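**Werkstattbuch Versuchsküche, August, Eintrag 1086**

Eingetragen: Lilla Vass
Gegenstand: Bestand und Anordnung der Küchenutensilien, Matte 3

Die Neuordnung der Utensilien wurde heute Vormittag um 9:40 Uhr begonnen. Anlass war die Durchsicht der Bestandsliste, in der mehrere Positionen doppelt geführt und zwei Positionen keinem Lagerort zugewiesen waren. Die Liste ist nunmehr bereinigt. Die alte Fassung verbleibt bis zum Monatsende im Ordner »Zimgate« und ist danach zu vernichten.

**1. Matten und Untergrund**

Der helle Boden wurde vor dem Auslegen trocken abgewischt. Die braune Matte liegt bewusst schräg, damit der Zugang von der Fensterseite frei bleibt. Eine Ausrichtung an der Fuge im Boden ist nicht erforderlich. Matte 2 ist an den Ecken aufgebogen und bleibt bis auf Weiteres beschwert im Regal.

**2. Bezogener Kasten**

Der Kasten mit dem weißen, schwarz gegitterten Stoff bleibt im Bestand. Zu klären ist, ob die Stoffseiten abnehmbar ausgeführt werden können, da eine Reinigung im jetzigen Zustand nur mit feuchtem Tuch möglich ist. Die Klebestreifen an den Ecken gelten als vorläufige Befestigung. Koo wurde um ein Angebot für Klammern gebeten, Antwort steht aus. Das Holzbrett auf der Oberseite darf als Abstellfläche genutzt werden. Heiße Gefäße sind dort nicht abzustellen.

**3. Geschirr**

- Becherständer, Holz: Standort im hinteren Bereich der Matte. Die Becher werden am Ständer aufgehängt und nicht gestapelt.
- Teller, weiß: Ersatz aus der Lieferung Haseo entnommen. Ein Exemplar mit Randabplatzung wurde ausgesondert.
- Geflochtenes Tablett, rund, dunkelbraun: nur ausbürsten, nicht wässern.

**4. Lebensmittel und Attrappen**

Die Kennzeichnung in der Liste ist uneinheitlich (»Mais«, »Maiskolben«, »Kolben gelb«). Künftig gilt ausschließlich »Maiskolben«. Die Kolben werden gemeinsam im Tablett geführt und nicht mehr in der Schublade abgelegt. Für Zitrone und Paprika ist die Bezeichnung noch abzustimmen.

**5. Anordnung, Stand 11:15 Uhr**

Änderungen sind mit Kürzel und Uhrzeit zu vermerken.

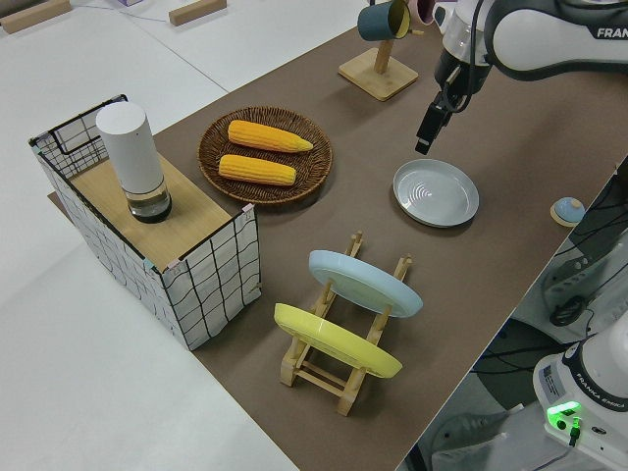
*Abb. 1: Matte 3 mit Kasten, geflochtenem Tablett und Becherständer.*

Offene Punkte:

- Abstand zwischen Kasten und Tablett ausmessen und in die Liste übernehmen.
- Das hohe weiße Gefäß auf dem Brett ist ohne Inventarnummer. Nummer vergeben, Etikett auf der Unterseite anbringen.
- Bei Cader anfragen, ob die braunen Matten weiterhin in gleicher Größe lieferbar sind.
- Schubladenschilder neu drucken, sobald die Bezeichnungen feststehen.

L. V.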